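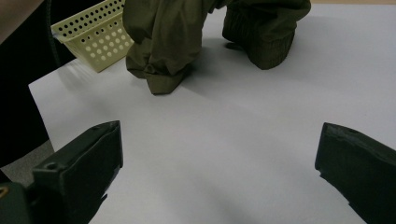
1. Day shift

Lindiwe Oosthuizen had folded for Maluleke for eleven years when the firm stopped paying her by the piece and started paying her by the hour to teach.

The grippers came from Skelora. You held one the way you'd hold a barbecue tool and used its two black fingers in place of your own. Every pair of pants you folded was saved, and in September the arms in the Jillov building would start folding from what had been saved. They needed 1293 good folds from each table. By Tuesday she had 701.

"You're fast," said Tayla Brunton, who ran the tables.

"I'm slow. With my hands I did 300 before lunch."

She had learned to go for the waistband first and leave the cuffs alone. Venkatesh at the next table went for the cuffs and lost them every time. His folds were thrown out, and he was paid the same.

"Maybe I'll keep losing them," he said at the break.

"They'd still have mine," she said.

She thought about that on the bus. The next morning she went back to her table, and when a pair was done and taken off the paper she held the gripper open and waited for the next one.

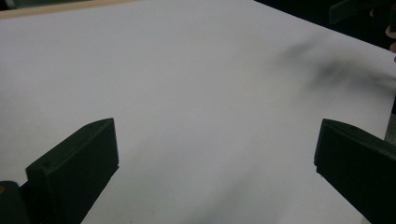 2. Night shift

In October they moved her to Jillov to watch the arms. There were two of them, and she had a chair and a red button.

The first one reached down, found the waistband and left the cuffs alone. Then it gave the cloth a small shake before the second fold. Lindiwe had always done that. Her mother had done it with sheets.

She pulled the chair closer and watched it do the next pair.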